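Search this handbook Go
Chapter 6
Shared Workspaces and Gripper Clearance
By Mereana Trevaskis and Sumaiya Jayasinghe
Revised April

A two-arm cell has one hazard that a single-arm cell lacks: each arm is an obstacle to the other. This chapter sets out the rules used in the Telura cells for dividing the work area, limiting speed, and recording changes.

6.1 Terms

The shared zone is the volume that both grippers can reach. The hold point is the position at which an arm stops and waits for permission to enter. Clearance is measured between the nearest parts of the two grippers with the fingers fully open. Measurements taken with closed fingers are not accepted.

6.2 Basic rules

Speed inside the shared zone shall not exceed 400 mm per second. Outside it, the limit is 2,000 mm per second. A bin placed within reach of both arms belongs to the shared zone, including the space above its rim.
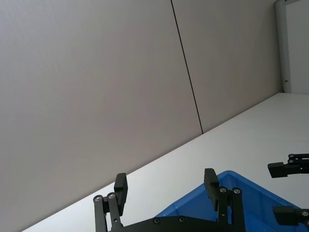

Permission to enter is granted by the cell controller and expires when the arm returns to its hold point. An operator may cancel it at any time. Any change of finger pad, bin, or table height requires a new clearance check, recorded on Form 894 before the cell is restarted.

Section 6.3 covers the check itself.

Contact | Copyright Vistik Technical Press | Back to top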